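3.2. Le meuble d'entrée comme lieu de dépôt

Dans les logements étudiés, l'entrée est rarement une pièce. C'est le plus souvent un morceau de couloir, parfois un simple angle de mur, et les habitants y installent un rangement bas qui doit recevoir des choses de nature très différente. Nous appelons ce rangement « meuble d'entrée » par commodité, même lorsqu'il s'agit d'une étagère, d'un banc ou d'un casier. Le terme a été discuté pendant l'enquête préparatoire de Cornolier, où plusieurs habitants parlaient plutôt du « coin des affaires ». Nous avons gardé le premier terme pour la grille de codage et le second dans les entretiens.

Le corpus de cette section comprend 594 relevés, effectués dans 60 logements de Cornolier et de Stadmont. Chaque relevé note la position des objets par rapport au meuble selon 5 catégories : dans un compartiment, sur le dessus, suspendu, posé au sol contre le meuble, posé au sol à distance. La limite entre les deux dernières catégories a demandé une attention particulière. Nous avons considéré qu'un objet était « à distance » dès qu'il ne touchait ni le meuble ni un autre objet appuyé sur lui. Cette règle est sévère, mais elle a l'avantage de pouvoir être appliquée de la même manière par deux codeurs.

Les sacs souples posent un problème que les chaussures ne posent pas. Une chaussure a une forme à peu près stable et une place prévue, tandis qu'un sac change de volume selon son contenu et n'entre pas toujours dans les compartiments qui lui sont proposés. Il est donc fréquent que le sac reste devant le meuble alors que de plus petits objets en occupent l'intérieur. La figure 3 correspond à ce type de configuration.
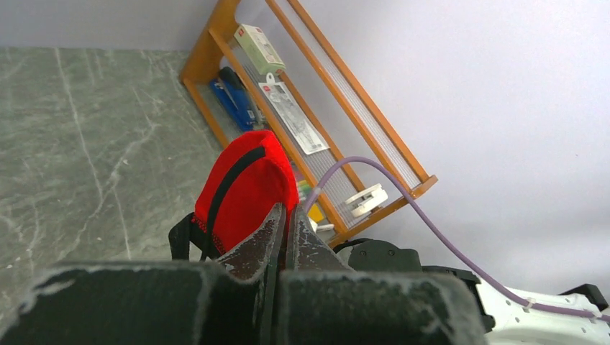 Figure 3. Sac rouge à sangle noire, devant un casier en bois à compartiments ; sol gris veiné.

Dans les entretiens, les habitants décrivent rarement cette position comme un désordre. Ils disent que le sac est « à sa place », ou bien qu'il est « en attente ». La deuxième expression revient surtout chez les personnes qui sortent plusieurs fois par jour. Elle suppose que le rangement complet serait un geste inutile, puisqu'il faudrait le défaire peu de temps après. Une habitante de Stadmont explique ainsi : « Si je le mets dans le casier, je dois enlever les gants et le parapluie, et le soir je recommence. » Le compartiment existe, mais il est déjà pris par des objets qui bougent moins.

On peut rapprocher cette observation de la notion de seuil de rangement proposée dans le projet Drovness. Selon cette notion, un objet est rangé seulement si l'effort nécessaire reste inférieur à la gêne qu'il provoque en restant dehors. Nos données vont en partie dans ce sens. Cependant, la gêne n'est pas la même pour tous les membres du foyer, et le seuil ne peut pas être calculé pour le logement entier. Dans 2 logements, les adultes ont donné des réponses opposées à propos du même sac, l'un le jugeant bien placé et l'autre parlant d'un obstacle.

La forme du meuble intervient aussi. Les casiers à traverses inclinées, conçus pour présenter les chaussures en pente, acceptent mal les objets mous, qui glissent ou débordent sur le compartiment voisin. Les modèles à tablettes horizontales, comme ceux de la série Gautier installés dans une partie des logements de Stadmont, reçoivent plus facilement un sac, mais ils offrent moins de places séparées. Plusieurs habitants ont résolu la difficulté en ajoutant un crochet au mur. Cette solution suppose toutefois que la sangle soit assez solide et que l'enfant, s'il s'agit de son sac, puisse atteindre le crochet sans aide.

Il faut enfin mentionner l'effet de la saison. Les relevés de janvier contiennent davantage d'objets suspendus ou posés sur le dessus, car les manteaux et les écharpes prennent la place disponible, et les sacs descendent alors vers le sol. Nous n'avons pas de relevés d'été pour Cornolier, de sorte que la comparaison reste limitée à Stadmont. Elle sera reprise dans la section 4.1, avec les données sur les heures de retour au domicile.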